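Kitchen check, Pormont community kitchen, 7 Dec 2019

Checked by Olga Mansilla, with Anselmo Escobar for the gas and electrics. Comments are under each section. Items marked **Action** need a name against them before the preserving group comes back in.

## 1. Cold storage

- [x] Fridge A at 3°C on the inside thermometer
- [x] Fridge B at 3°C
- [ ] Door seals clean and closing fully
- [x] Raw meat on the bottom shelf
- [ ] Everything opened is labelled with a date

Fridge B door needs a push before it catches. The seal is split at the lower hinge corner and there is old jam in the fold. I cleaned out what I could reach. Two tubs of chutney had no date, and Myrto Giannakopoulos confirmed they were from the tasting, so they went in the bin.

**Action:** new seal for Fridge B. Anselmo to order.

## 2. Jars, lids and bottling

- [x] Jars checked for chips at the rim
- [x] Lids new, not reused
- [x] Oven trays for sterilising clean and flat
- [ ] Jar tongs, two pairs
- [x] Batch book filled in

Only one pair of tongs found. The other may have gone home with someone after the marmalade session. The batch book is up to batch 838 and the entries are readable, apart from one where the vinegar quantity has been crossed out twice. Morenike Okoro will check it against her own recipe card. Until then, batch 838 stays on the shelf and is not to be sold.

Chilli oil was on last year's list. We do not make it here any more and the sheet should be changed.

## 3. Nuts and other allergens

- [x] Nuts kept in sealed tubs away from flour
- [x] Purple boards and knives used for nut work only
- [ ] Allergen sheet on the wall is the current one
- [x] Sesame listed separately from nuts

The sheet on the wall is from June and does not mention the mustard in the new piccalilli. Hortensia Herrera has the right version and will print it larger. Please take the old one down when the new one goes up, as we had both showing last time and they did not agree.

## 4. Baskets, racks and small equipment

- [x] Plastic baskets washed and free of cracks
- [x] Drying racks stable
- [ ] Sieves free of loose wire
- [x] Scales tested with the 50 g weight

Slots in baskets hold on to berry skins and bits of onion, so go round each one with the bottle brush before it goes through the wash.

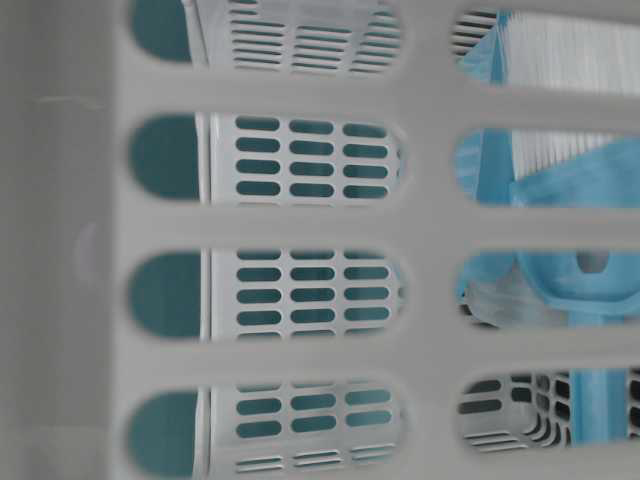

*Basket wall with slots, close up.*

The large sieve has a loose wire near the handle. I have put it in the office so it does not get used. The Ellik scales read correctly. The battery cover is held on with tape, which is fine for weighing but should be wiped down with the rest.

**Action:** replace large sieve. Hortensia.

## 5. Hobs, ovens and heat

- [x] Gas shut-off reachable and labelled
- [x] Oven gloves dry, no holes
- [x] Fire blanket in place
- [x] Extractor filter clean
- [ ] Preserving pans sit level on the rings

The bigger preserving pan rocks on the back left ring. Use the front ring only. With boiling sugar in it this is the item that worries me most on this sheet, and I would like it settled before the new year. Anselmo thinks the pan support is bent and the pan itself is all right.

**Action:** pan support. Anselmo to look at it with the hob cold.

## 6. Floor, sinks and waste

- [x] Floor dry at start of session
- [x] Hand-wash sink has soap and paper towels
- [x] Food bins lidded
- [ ] Cleaning products stored away from food

A bottle of descaler was under the counter beside the caster sugar. Moved to the locked cupboard. The key is on the hook inside the office door.

Signed: O. Mansilla

Copy to Myrto and Morenike. Original in the blue folder.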